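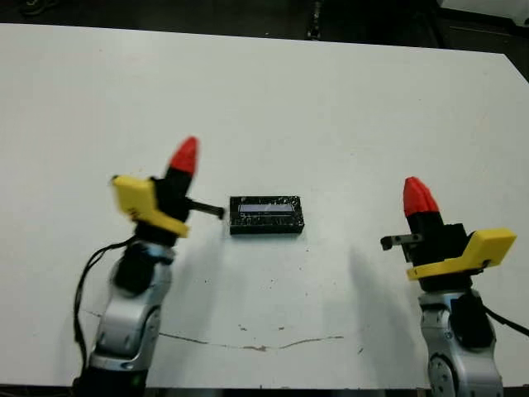
Fig. 1. Two-arm station, Hundanthorpe. Black block on the table between the grippers.

Block and tray task: which examples to retain

Oluwatosin Ojo
Posted 2024-10-26
The Mengal set currently holds 982 demonstrations of the block and tray task. Before training begins, this group must agree on a rule for examples in which one arm stays idle. I propose that all such examples be kept. 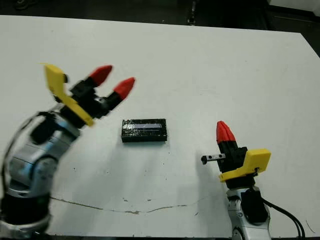 Fig. 2. Left gripper open near the block; right gripper pointing upward.

pronwood_data
Pronwood does not support this proposal. In our September review, 68 examples showed no useful motion from the right arm. A model trained on them may learn to leave that arm out altogether. We request a limit of 30.

jemis_annotation
We disagree with the limit. The idle arm is part of the task as written, and operators were instructed accordingly. The start position of the block deserves more attention -- it varies far less than the protocol requires.
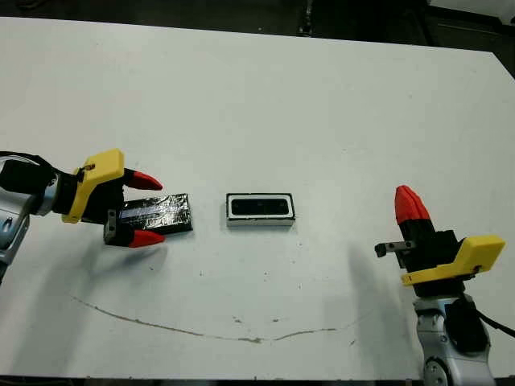 Fig. 3. Block between the open fingertips, tray to its right.

pronwood_data
The point on start positions is accepted. Our objection to the idle arm stands. Please also state whether the wrist view will be included, as the head view alone does not show the face of the block well.

Oluwatosin Ojo
It will be included. Reviewers should note that glare on the tape is strong in that view.
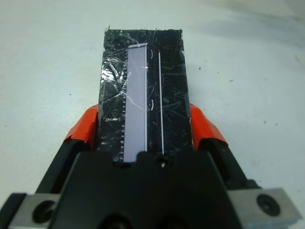 Fig. 4. Wrist view, block held between the orange pads.

jemis_annotation
Glare should be marked as a condition and should not be grounds for removal. Example 3979 in the older set was removed for this reason, and we would like it restored.

Oluwatosin Ojo
Example 3979 will be restored. The limit of 30 remains open, and written comments may be added to this thread.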